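Hanging an Exhibition Poster Without Wrecking the Wall (or the Poster)

You came home from the museum with a cardboard tube, and now you want the thing on the wall by tonight. Slow down a little. Most of the quick advice going around is sold by whoever makes the strips.

Flattening comes first. I have read that you should iron a poster on low. I tried it with a Bermúdez print from the Naltstead show and got a shiny patch where the blue used to be matte. Unroll it face down on a clean sheet, lay another sheet over it and put heavy books on top. Give it 2 days. Rolling it backward the other way is supposed to be faster, and it is, if you like creases.

Sticky strips: the package promises they come off clean. On fresh satin paint, maybe. On the flat paint in my hallway they took a strip of wall with them. And never put adhesive on the back of the paper itself, whatever the package says about "photo safe."

A frame costs more and I still think it's the only sensible answer. You don't need custom work. Rostwood quoted me 20 times what I'd paid for the poster, then acted hurt when I laughed. Buy a ready-made frame one size up and have a mat cut to fit.

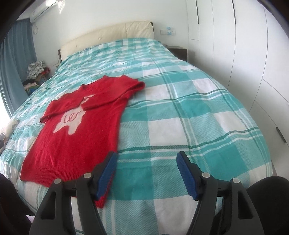
Sidra Jadoon wrote in to disagree about the mat. She says the cheap ones turn yellow and stain the edges of the paper, and she would sooner float the poster on plain backing board with paper hinges. Fair enough, though "acid free" on a label doesn't convince me much either. Ask the shop what the board is made of and see if they know.

UV glass is the other upsell. It slows fading – it doesn't stop it. A wall that never gets direct sun does more for you and costs nothing. My Fluston poster hung across from a south window for one August and the red went to salmon.

For the hook, check the weight rating and then don't believe it. I go up one size.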